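Setting Up Your Hymn Board (Hotent 21)

Welcome! Your congregation is going to love singing along with this.

1. Plug the Hotent 21 in beside the organ and switch it on.
2. Press HYMNAL and pick your book.
3. Key in the first number, say 63, and press SHOW – the digits light up right away!
4. Add the other hymns in service order. You can store up to 19.

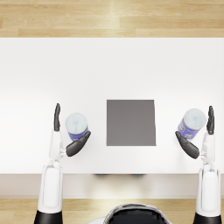
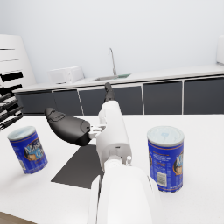
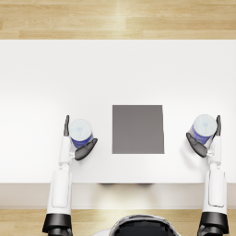

Gemma Pace wrote in to say that her choir at Wotberg Chapel saves the psalm first, so it never gets skipped when the order changes late.

5. Hold SAVE until you hear the chime.

Note: Evening services have their own list. Press MENU, then 11.

Caution: Don't unplug the board while it's saving, or you'll need to enter the hymns again.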